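How to Keep a Symptom Diary Your Doctor Will Want to Read

If you have ever sat in an exam room and heard yourself say "Well, it comes and goes," you already know why I'm writing this. I said it for most of a year. I had headaches, I was tired, my stomach was off more days than it was on, and every time someone with a clipboard asked me when it had started or how often it happened, my mind went as blank as a fresh sheet of paper. Then a nurse at the Idbridge clinic, Glória Salgado, suggested I write things down for a month before my next visit, and I've been pestering friends and relatives to do the same ever since!

A symptom diary won't tell you what is wrong with you. What it can do is help you and your doctor spend those few minutes together on something more useful than guessing.

What you'll need

Something to write in, and something to write with. I like a small notebook with a soft cover that fits in a coat pocket, but my brother-in-law Thibault keeps his in the notes on his phone and does perfectly well. Pick whatever you'll still be using in three weeks. If you buy a beautiful leather journal, you may find (as I did) that you don't want to spoil it with notes about your bowels.

Setting up the page

Give each day its own page, or half a page if your handwriting is small. Put the date at the top, and under it leave room for these:

Time the symptom started and time it stopped
What it felt like, in your own words
How bad it was
What you were doing just before
What you ate and drank that day
Medicines, vitamins and anything herbal
Hours of sleep the night before

You can add a line for anything special to you. People who get migraines often note the weather, and many women note where they are in their cycle. Try not to add too many, though. My first version had 13 headings and I gave up on it before the week was out.

Writing the entries

Write as soon as you reasonably can. Memory smooths things over, and by bedtime a nasty spell at 10 in the morning will have shrunk to "a bit dizzy earlier." A few words at the time are worth more than a whole paragraph later on. "10:15, dizzy standing up from desk, lasted 2 min, had to hold chair" is a lovely entry and took me no time at all.

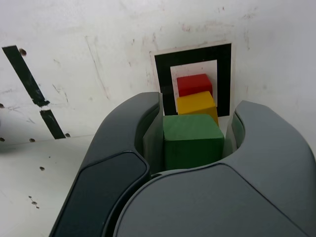 For how bad it was, I use a scale from zero to five, where zero is nothing at all and five means I have to stop what I'm doing and lie down. Your doctor may prefer zero to ten, so ask if you get the chance. The important thing is to write out what your numbers mean on the inside cover and then stick with them. My three and your three may be miles apart, and that's fine as long as yours stays the same from one week to the next.

Use plain words for the feeling itself. Sharp, dull, burning, tight, throbbing, itchy, like pins and needles. If the only thing that fits is "like a wet towel wrapped around my head," write that down. Glória told me she'd take the towel over "headache" any day.

Please write down the good days too. A page that says "no symptoms, slept seven hours, walked to the store" is every bit as useful as a bad one, and when you're looking back it's often the good days that show you something. I went through my September pages and noticed that nearly all of my clear mornings came after evenings when I'd eaten supper early. I would never have spotted it otherwise.

If you take readings at home

Some of you will have been asked to keep track of your blood pressure, your temperature or your blood sugar. Copy the reading exactly as the machine shows it, with the time beside it. If the top number says 138, write 138, and resist the urge to round it down to something that looks nicer (I have been guilty of this). Sit quietly for 5 minutes before taking your blood pressure, feet flat on the floor, and use the same arm each time unless you've been told otherwise.

When you miss a day

You will. Leave it blank and carry on with the next one. Filling in a missed day from memory, or worse, from imagination, only muddies things.

Getting ready for your visit

The evening before, make yourself a pot of tea and read the whole thing through. Then write a short summary on one clean page: when it started, how many days it bothered you, the worst day, anything that seemed to help or make it worse, and the two questions you most want answered. Hand that page over first and keep the notebook on your lap in case they want to see more – most doctors haven't time to read thirty pages, but they will happily read one.

Don't save everything for the appointment, of course. Chest pain, trouble breathing, sudden weakness on one side, a sudden severe headache unlike any you've had, or fainting all call for emergency help right away. Put the pen down and make the call. The notebook can wait until you're feeling better.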